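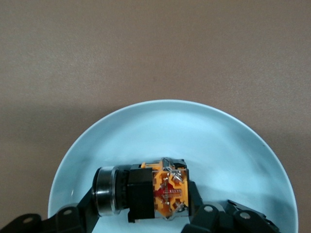 May checklist for the Ukley rental, upstairs and down
By Kirstin Gourlay

Rentals > Ukley > Move-in and yearly checks

I do this walk-through every May and again whenever somebody new gets the keys, and I finally typed up my notes because Lorcan Geraghty is taking over the downstairs unit and can't read my handwriting (fair!). I start in the kitchen every time. Dishes count too, if the place comes furnished – I go through the stack one at a time, and a plain pale blue plate with a shiny glaze is a nice easy one to check, just tip it toward the window and run a thumb along the rim for chips. Anything chipped goes in the trash, no saving it for the patio. Then I get on with the stuff that can burn the house down.

KITCHEN

[x] Dishes and glasses, chips and cracks. Two mugs tossed.
[x] Range burners light and shut off. Back left is slow to catch, cleaned it, better now.
[x] Anti-tip bracket on the range. Open the oven door and give the back of the range a gentle wiggle. If it lifts, the bracket isn't hooked. Ours wasn't! Somebody had pulled the range out to sweep and never slid it all the way home.
[x] Hood filter. Gross. Soaked it overnight in hot water and dish soap.
[ ] GFCI outlet left of the sink. Trips fine, won't reset on the first push. I want this one swapped before Lorcan moves in, so don't check it off until it's done.
[x] Under the sink. Felt around the shutoffs with a paper towel, came out dry.
[x] Extinguisher on its hook, needle in the green, pin in place. I moved it next to the door, where you can grab it on your way out.

ALARMS

[x] Smoke alarms, all 3 downstairs. Press and hold until your ears hurt. The hallway one is the Granel and it takes a second to wake up, so keep holding.
[x] Carbon monoxide alarm outside the bedrooms. Fine.
[ ] Dates on the back. I forgot to look at the one in the back bedroom and I'd already put the ladder away. Lorcan, would you?

BATHROOM AND LAUNDRY

[x] Water temperature. I set the heater down a notch last winter and it's still comfortable.
[x] Dryer vent. Went outside and checked that the flap opens with the dryer running. Pulled out a wad of lint you could have knitted a hat from.
[x] Washer hoses. No bulges. The cold one has a little rust at the fitting, keep an eye on it.
[ ] Grab bar by the tub. Solid at one end, a hair loose at the other. Needs a longer screw into the stud and I didn't have one with me.

STAIRS AND OUTSIDE

[x] Handrail, both sides.
[x] Stair treads. The second one from the bottom squeaks, it has always squeaked, it's tight.
[x] Porch light and motion light. New bulb in the porch.
[ ] Front walk. The slab by the gate has heaved up enough to catch a toe. I called Entili for a price on grinding it down and they said $300, which seems okay to me for a trip hazard right where the mail carrier walks. Waiting on a day.
[x] Window locks and the stick for the sliding door.

LEFT TO DO

The outlet first, then the grab bar, then the slab. Alarm dates whenever Lorcan gets up there. I keep all the receipts in Jukedex under the unit number, so please drop yours in the same place – photos of them are fine. Shutoff wrench hangs by the water heater, and put it back!

Questions: Kirstin Gourlay, upstairs unit, knock after 6 p.m. | © K. Gourlay | Back to top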